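How I Re-Cover a Work Table Mat (and Get It to Lie Flat)

By Araba Dramani
8 Jul 2022

We use cookies to remember your preferences. By continuing to read you agree to our cookie policy. Accept | Manage settings

So my cutting table had been looking awful for a while. I sew bags, mostly, plus the odd pair of curtains when my sister Dzifa Ayaaba talks me into it, and the old mat had gone curly at two corners and had a groove down the middle from where I always cut my straps. I put up with it far longer than I should have. Then I ruined a nice piece of canvas because my blade jumped in that groove, and that was that!

I've done three tables now, mine and two for friends, and I've got a way of doing it that I'm happy with. It takes an afternoon, plus one night of waiting.

What I use

A sheet of mat material a bit bigger than the area you want covered. Double-sided carpet tape, the thin cloth kind (the foam kind leaves lumps, please don't). A long metal ruler, a fresh blade, rubbing alcohol, a couple of old T-shirts, sandpaper in 400 and 600 grit, and something heavy. I use my cookbooks. A rolling pin is handy too, and yes, mine goes back to the kitchen afterward.

Step one: get the old stuff off

Pull the old mat up slowly from a corner, keeping your hand low and close to the table. If the glue fights you, warm it with a hair dryer for a minute and try again. Whatever sticky mess is left behind, rub it with alcohol on a T-shirt in small circles. My first table took me a whole podcast and then some. The second one came up in a single pull and I was almost disappointed.

Run your bare palm over the surface once it's clean. You'll feel bumps you can't see. I go over those with the 400 first and then the 600, dry, no pressure, and then wipe everything down again.

Step two: let the new mat relax

If your mat came rolled up in a tube, do not try to stick it down the same day. I know, I know. Unroll it face down on the floor, put the books on the corners and go to bed. In the morning it should be nearly flat. If it's still curling, lay it in a sunny spot for a bit (not for hours, mine went floppy once) and put the books back on.
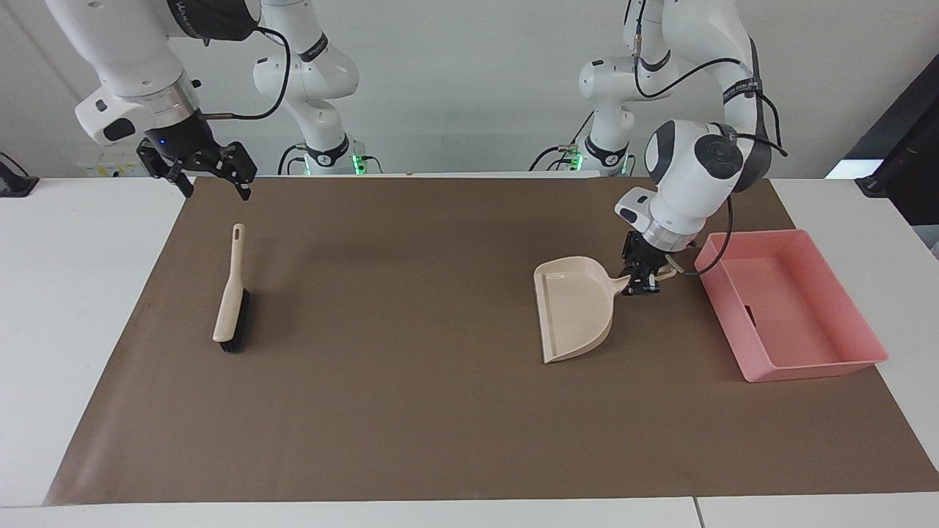 Arms over the work mat.

Step three: measure from the middle

I used to line everything up with the front edge of the table and work back. Tables aren't square, though! Mine is 8 millimeters wider at one end, and by the time I reached the back I had a wedge-shaped gap that bugged me every single day. Now I find the center of the table with a bit of painter's tape, find the center of the mat the same way, and match them up. Any wonkiness gets shared between both sides.

Mark your cuts on the back with a soft pencil. Cut with the metal ruler, and make several light passes. One big heroic cut will wander off on you, usually right at the end when you're feeling good about it.

Step four: tape and roll

Put a line of tape across the middle and one along each edge, plus a couple in between if your table is long. Leave the paper backing on for now. Lay the mat in place, check it, then fold one half back on itself and peel the paper off the strips on that side only. Roll the mat down from the middle toward the edge with the rolling pin, pushing the air ahead of you. Then do the other half.

If you trap a bubble, lift the nearest edge and roll again. I've seen people poke bubbles with a pin and it does sort of work on thin vinyl, but on a thick mat you just get a bubble with a hole in it.

Step five: leave it alone

Books on the edges overnight. I give it a full day before I cut anything on it.

Keeping it nice

Turn your projects now and then so you aren't always cutting in the same place. Wipe it with plain soapy water, and keep hot irons and mugs well away from it. I did my own table last September and the corners are still down, though I do have one small tea ring that I'm blaming on Dzifa.

Get new posts by email! Enter your address to join the newsletter. Unsubscribe any time.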